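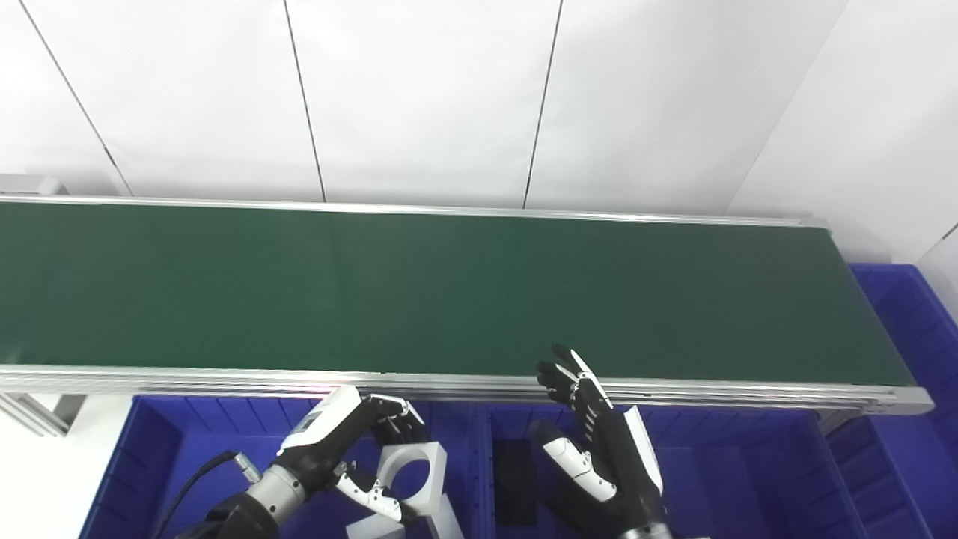

Kennedy site asks whether the belt has to be cleared completely before the bins are changed, or whether a few parts may stay on it. It must be cleared completely. The same question has come in from other sites often enough that the answer now stands at the head of this section, and the steps below have been put in order to suit.

Section 4. Setting up the sorting bench

This section covers the Mandelex green belt conveyor when it is used as a sorting bench, with open plastic bins along the working side. For the packing bench, see Section 5. For changing the belt itself, see the maintenance booklet.

4.1 Before you start

You will need:
A spirit level, 60 cm or longer
A tape measure
The hex keys supplied with the frame
Two clean lint-free cloths
Mild washing-up liquid and warm water
The bins for the job, empty and dry

Two people are needed to move the conveyor. One person can do everything else.

CAUTION: Switch off at the wall and pull out the plug before touching the rollers, the rails or the underside of the belt. The stop button on the control box does not cut the power.

4.2 Placing the conveyor

1. Choose a stretch of level floor alongside a wall. Leave enough room behind the far rail to get a hand and a cloth in.

2. Stand the conveyor with the thicker rail on the working side. The thinner rail goes towards the wall.

3. Measure from the floor to the top of the working-side rail at both ends. The standard height is 1,015 mm. Turn the feet to adjust.

4. Lay the level along the rail, then across the belt. Check both ends. A belt that is high on one side will creep towards the other and wear along its edge.

5. Tighten the lock nuts on all the feet, then check the level again. Tightening often lifts a foot slightly.

6. If the bench ends near a corner, make sure the roller housing does not touch the wall. Parts that run off the end need somewhere to go, and so do your fingers when you fetch them.

Note: the aluminium rails are slotted. Keep the slots free for the bin stops and side guides. Do not hang bags, coats or tape guns from them.

4.3 Checking the belt

1. Look along the belt for cuts, lifted edges and dried glue. Small marks on the green surface do no harm.

2. Find the seam. It runs across the belt from side to side and should lie flat. Run a fingertip over it in both directions. If you can feel a step, do not use the belt until it has been looked at.

3. Plug in, switch on and run the belt empty at the lowest speed for 2 minutes. Watch the edges at the end rollers. The gap should stay the same on both sides.

4. If the belt drifts, stop it, unplug and adjust as shown in the maintenance booklet. A quarter turn of the adjusting screw is plenty to begin with. Run it again before turning any further.

5. Stop the belt and unplug.

CAUTION: Long sleeves, lanyards and loose gloves must be kept away from the end rollers while the belt is running.

4.4 Setting out the bins

The bins are blue so that white and black parts show up against them. Any open bin with straight sides will do, but all the bins on one bench should be the same depth.

1. Clear the belt. Nothing is to be left on it, including parts waiting for a decision. Put those in the query tray.

2. Stand the bins in a row in front of the conveyor and lower than the belt, so that a part can be put down into them without lifting it over the rail again.

3. Push neighbouring bins together. A gap between two bins will catch small parts, and they are slow work to get out from under the frame.

4. A further bin may be stood at the end of the conveyor if there is room beside the roller housing.

5. Check that no bin rim is touching the underside of the rail. A bin that is wedged under the frame will rattle when the belt runs and cannot be pulled out in a hurry.

6. Label the front of each bin, not the inside. Labels stuck on the ribs come away.

4.5 Loading the bins

Which parts go in which bin is set by the job sheet. Where the sheet does not say, keep to the following.

Blocks with a hole through the middle: stand them on edge, with the hole facing the front of the bin. They are easier to grip that way and the hole can be checked for swarf at a glance.

Second and later blocks: place them behind the first. Do not stack them. The corners mark.

Flat pads: lay them flat on the floor of the bin, away from the blocks, one layer deep. Pads left leaning against the side take on a curve and then will not sit properly on the belt. The Gemside pads are worse for this than the Cumine ones and should not be left leaning even over a tea break.

Mixed lots: use a separate bin for each kind of part. Do not put a card divider in a single bin. It falls over.

Note: do not fill any bin above half its depth. The lower parts become hard to reach and people start tipping the bin to get at them.

4.6 Starting work

1. Look over the belt one last time and take off anything that has been put down there.

2. Plug in and switch on. Run the belt for one full turn, until the seam has come round again.

3. Put the first part on the middle of the belt, flat side down. Blocks may be laid down for this.

4. Watch it to the end of the belt. If it turns or walks sideways, go back to 4.2 and check the level.

5. Carry on at the speed given on the job sheet.

4.7 At the end of the shift

1. Run the belt until it is clear, then stop it and unplug.

2. Wipe the belt with a damp cloth and a little washing-up liquid, working from the wall side towards you. Dry it with the second cloth. Do not use white spirit - it hardens the surface.

3. Wipe the rails. Dust collects in the slots, and a dry paintbrush is the best thing for getting it out.

4. Empty the bins into the labelled store boxes and knock out any grit. The ribbed sides hold more of it than you would expect.

5. Put the bins back in the same order, so that the morning shift finds them as the job sheet shows.

6. Sign the card on the control box and write down anything that needs looking at, including a seam that has begun to lift.

Spare bins and bin stops are ordered on the form at the back of this guide.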